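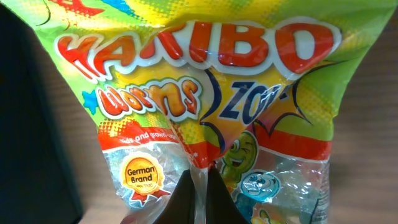

A bag of Haribo Worms, one of the sweets customers can choose for the Cumura box.

FOR IMMEDIATE RELEASE

Honura opens a pack-your-own snack table on Nicholas Street

Shoppers pick the treats, arrange them in a lidded box and take the whole thing home as a gift

FLIMACH, April - Honura, the gift and stationery shop on Nicholas Street, is opening a packing table where customers can put together their own snack box, and the whole shop is excited to see what people come up with. The new box is called the Cumura. It is a plain dark box with a fitted lid, made to be filled by hand with sweets, cookies, gum and whatever else the person on the receiving end likes to eat.

The table opens on Sunday at 10 a.m. at the back of the shop, and the first 300 boxes are already on the shelves. A Cumura box costs $8 empty. Snacks are priced separately, so a box can be as simple or as stuffed as the customer wants it to be.

"People have been buying our boxes for years and then telling us at the register what they were going to put in them," said Vy Âu, owner of Honura. "Somebody's sister gets licorice, somebody's grandfather gets mints and a crossword book. I loved those conversations, and I kept thinking, why are we sending everyone off to three other stores? Let's have the snacks right here and a good big table to work on!"

Familiar snacks, chosen by the person who knows

The shelves next to the table carry everyday brands that most people in Flimach grew up with. Honura looked at fancy chocolates and imported cookies early on and went back to the things customers kept mentioning by name. There will be gummies, chewing gum, sandwich cookies, salted pretzels, fruit chews and a small shelf of sugar-free choices, and the selection will change with the season. Customers are also welcome to bring something from home to tuck in, such as a letter, a photo or a pair of socks.
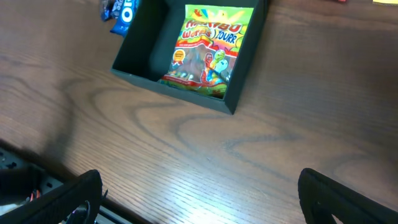

Packing a box well takes a little thought, and the staff at Honura have become very keen on it over the past few weeks. Their advice is to begin with the biggest or brightest item and build around it. A bag of gummy worms is a favorite starting point: set it to one side, leaning against the wall of the box, and there is still clear floor beside it for the next thing. The lime green and yellow of the bag also look terrific against such a dark box, and it will be the first thing anyone sees when the lid comes off. After that come the flatter packages, and then the small pieces that slide into the gaps.

"Soft bags are forgiving, you can squash them a little and they fill a corner beautifully," said Âu. "Cookies want more care. I put the long packages in early, along a wall, and I never put anything heavy on top of them. My own first attempt had a jar of jam sitting on the wafers, so I'm speaking from experience."

A sheet of packing tips will be kept on the table, and someone from the shop will be close by to help with a stubborn lid or a box that has been filled past the rim. Tissue paper, string and blank gift tags are included in the price of the box. Ribbon is sold by the yard at the front counter, as always.

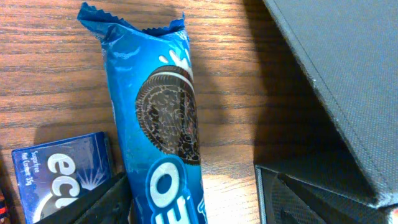 Packing sessions in the evening

Along with the open table, Honura will run 2 evening sessions in April for people who would like to pack together. Each session has room for 8 people and starts at 6:30 p.m., after the shop has closed to other customers. The price of $30 covers one box, a choice of 4 snacks, tea and as much tissue paper as anyone can use. Friends, families and coworkers can book a whole session if they want the table to themselves.

The evenings grew out of a trial run with a few regular customers, who came in to test the table and stayed for most of the evening, swapping cookies for gum and repacking each other's boxes. Several of them asked when they could come back, and one wanted to know if her book group could hold its next meeting there (it can, and it is now on the calendar).

Children are welcome at the evening sessions with an adult, and at the open table at any time during shop hours. Âu expects some lively choices. "Kids pack completely differently from grown-ups. They'll put the gum at the very bottom so it's a surprise, and they'll check on it about every minute to be sure it's still a secret. I can't wait to have more of them in here."

A box that stays useful

The Cumura box comes in one color, a deep slate gray, with a matte surface and a lid that sits over the base. Honura tried brighter colors before settling on it. The darker shade suits almost any occasion, and it gives the snack wrappers a quiet background. Once the sweets are gone, the box is handy for postcards, chargers, sewing things or recipe cards, and customers who already own one have been using theirs in all kinds of ways.

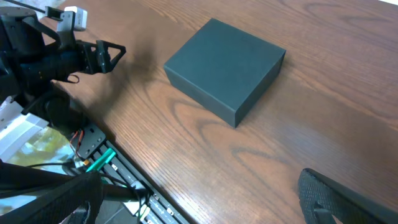 Anyone with a Cumura box at home can bring it back to be filled again. There is no charge for using the table, and fresh tissue paper is free with a refill. The shop asks only that returned boxes be clean and empty when they come in. Staff can also keep a packed box behind the counter until the end of the week for customers who are shopping early for a birthday or would like someone else to collect it.

Honura will not be mailing filled boxes for now. Customers who plan to send one themselves are encouraged to mention it while packing, so that the staff can suggest extra tissue around anything that might break and tie the lid down firmly with string. Chocolate is best handed over in person once the warm weather arrives.

Please note that snacks stay in their original sealed packages at all times, with the ingredients and allergy information on the wrapper. Customers packing for someone with a food allergy can ask for help in reading the labels or finding another choice.

Visiting the table

The packing table is at the back of Honura on Nicholas Street in Flimach, next to the greeting cards. It can be used whenever the shop is open, and no booking is needed except for the evening sessions. Places for the evenings can be reserved at the register. The aisle to the table is wide enough for strollers and wheelchairs, and chairs are available for anyone who prefers to pack sitting down.

About Honura

Honura sells boxes, paper, cards and small gifts from its shop on Nicholas Street in Flimach. The shop is owned and run by Vy Âu.

Press contact

Vy Âu, Honura, Nicholas Street, Flimach. Reporters and photographers are welcome at the opening on Sunday and are invited to pack a box of their own.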